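1/ OK, I said I'd do the thread on the Mirneck & Bura, so get a coffee. Short line, 30 miles, mostly gravel and grain, and I have spent way too much of my adult life trying to work out what happened to its locomotives.

2/ My starting point was a shoebox of slides from Ehab Ait Brahim, who worked the Bura yard office for years and shot whatever was sitting outside at lunch. The slide mounts say things like "552, Bura, February" with no year. Thanks, Ehab!

3/ So let's talk about the 552. It's an end-cab switcher, bought secondhand, and it came to the line in its old owner's paint with the name blanked out. The slides show it that way at the Bura engine house, on the sand track, and once with its nose poking out from behind the depot at Koo. 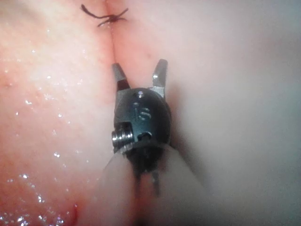
4/ The Koo slide is the one I keep going back to, because the number boards don't match the cab side. Cab says 552, boards say 8. I figured somebody had just never swapped the boards over. Ehab says no, the crews called it "the 8" right up to the end and the office called it the 552, and the paperwork followed whoever was holding the pen that morning.

5/ If you've ever tried to match a roster against train sheets, you know what that does to a person. I had two engines in my spreadsheet for three years. TWO. One of them had its own little repair history and everything.

6/ What sorted it out was a dent. There's a crease in the long hood, just ahead of the cab on the engineer's side, and it's in the "8" slides and the "552" slides both. Same crease, same rust streak coming off the bottom of it. I deleted a whole row and went for a walk.

7/ Next problem, the caboose. Everybody local calls it the Cluseo caboose after the siding where it sat (milepost 19-ish, there's a farm supply store there now). It had a bay window, wood steps somebody added later, and a stovepipe with a bend in it.

8/ For ages the story was that it came with the 552 as a package deal. I repeated that in an old post and I'd like to take it back. Ehab has a slide of the caboose at Cluseo next to a boxcar with the line's earlier lettering on it, and that lettering was gone before the switcher showed up. So the caboose was there first.

9/ Things I'd love to find, if any of you have a grandparent with a camera:

- Anything at the Mirneck end of the line. Ehab hardly ever got up there and I have almost nothing north of Koo.

- The gravel loader at Bura with cars under it. I'll take blurry. I'll take the back of somebody's head with the loader behind it.

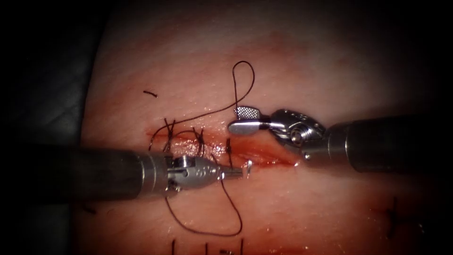 - Employee timetables. I've got one, it has a coffee ring over the speed restrictions, and I would very much like to read the speed restrictions.

- The caboose leaving Cluseo. It went out on a truck, two people have told me so, and they don't agree on which direction the truck went.

10/ Someone asked in replies last time how many slides there are. The box is 900, but a good chunk of that is Ehab's vacations and a brother-in-law's boat. I've scanned the railroad ones at the best setting my scanner has and I'm putting captions on them in the evenings, usually around 9 once the kids are down.

11/ On captions, my rule now is that I write what's on the mount first, word for word, and then my own guess in brackets after it. I used to just "fix" them as I went and I lost track of which part was Ehab and which part was me. Don't do that. I had to pull the whole Koo batch and start it over.

12/ Also a correction on the depot. I said the one at Koo was board and batten. The freight end is, but the waiting room end has regular lap siding. Two people caught it and you were both very nice about it.

13/ Next up is the bridge between Koo and Cluseo. It was a timber trestle, then it had steel in the middle, and I have a before and an after and no idea on the in-between. If you fished under it, my DMs are open.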